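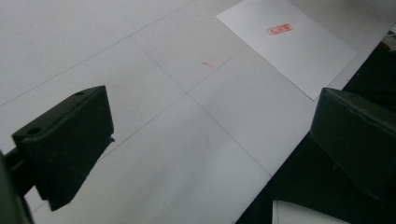
What do you get for the money with the Grovano kit?
Two hand-held grippers, the recording software, and a year of support by email. Table and stand are on you.

OK so that's the opener, say it slowly, then names. Me, Heriberto Arriaga, plus Nathalie Brouwer on the software half. Thank Harkmont for the room. Notes as of 30/01/2021, check price again before going on.

Why we looked at it
- had been using the Vanhove arm by itself, jogging it point to point with the pendant. Slow.
- wanted people to do the task by hand, record it, train from that
- two kits on the shortlist, Grovano and Brirketti. Brirketti quote came late, skip unless asked

Setup
- out of the box to first recording: one afternoon. Most of it was drivers
- calibration is a printed sheet, fine, but the manual has the pages in the wrong order (tell the page 7 story if time)
- white tabletop, smooth. Glossy one gave us trouble with tracking
- cables!! the grippers are wired. You feel it on your wrist after a while. Biggest complaint from everybody

The task
- red disc and a sheet of paper on the white board, one gripper in each hand
- the sheet marks the target area, keep this short, people get it right away
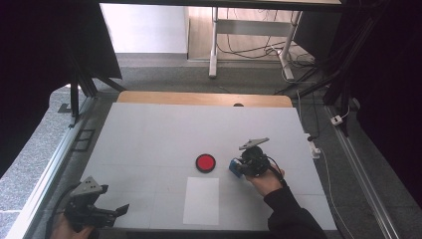

Numbers
- 1224 recordings total, 127 thrown out, mostly dropped tracking
- a good session is about 210, after that people get sloppy
- Nathalie has the plot, let her talk. dont read the axis labels out loud

What we liked
- software just saves. Never lost a session
- fingers come off with a hex key, swap takes no time
- support: Maarten Schouten answered same day, even the dumb questions

What we didnt
- the cables, again
- export format is their own, converter is "coming in February"
- spare fingers priced like jewelery

Would we buy it
- yes for a lab with 2 or more people recording. One person, wait for the wireless one
- Haris will ask about the warranty. Answer: one year, fingers not covered

Questions, then break. Leave the price slide up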